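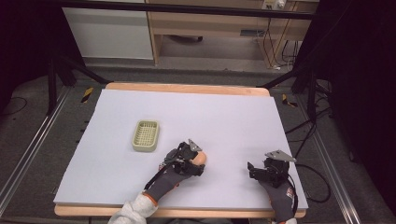 Do you need a soap dish with holes in it?
For a bar you use every day, I'd say get one. Soap that sits in its own puddle goes to jelly underneath, and you end up rinsing half of it down the plughole. Holes let the water out and a bit of air in.

I went back to bar soap last August after years of pump bottles and made a right mess of it at first (my lovely old china dish had no drainage at all, so every bar grew a slimy bottom!). This is how I do it now.

Pick the dish
Go for a grid or mesh bottom if you can, with low sides so your fingers can get round the bar. Plastic is grand, and you can drop it in the sink without wincing. I paid over 400 pence for mine at Loleo, which sounds a lot until you say it in pounds.

Check the fit
Try the bar in the dish dry, before you use it. You want it lying flat on the grid without wedging against the sides. Oval bars are easy. The big square Mäkelä ones I had to cut in 2 with a bread knife, and I keep the spare half in the airing cupboard.

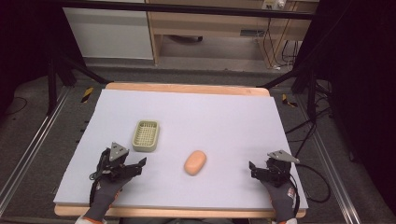 Vesna Pavlović wrote in to say that she lays her new bars out bare on a shelf for a few weeks first, turning them every so often, and that they go much harder and last longer once they reach the dish. I've tried it since and I'm a convert, though you do need the shelf space.

Put it in the right spot
Keep the dish out of the line of the tap or shower. If it's on the basin, the water has to go somewhere, so I stand mine on a folded flannel and swap that when I do the towels.

Give it a wash
Once a week, take the soap out, run the dish under the hot tap and go over the grid with an old toothbrush. Get into the corners, that's where the gunk sits. Shake it, let it dry, soap back in.

Last slivers go in a jar under the sink. When there's enough I wet them, squash them together and leave the lump on the grid overnight to firm up.

Updated 3/17/26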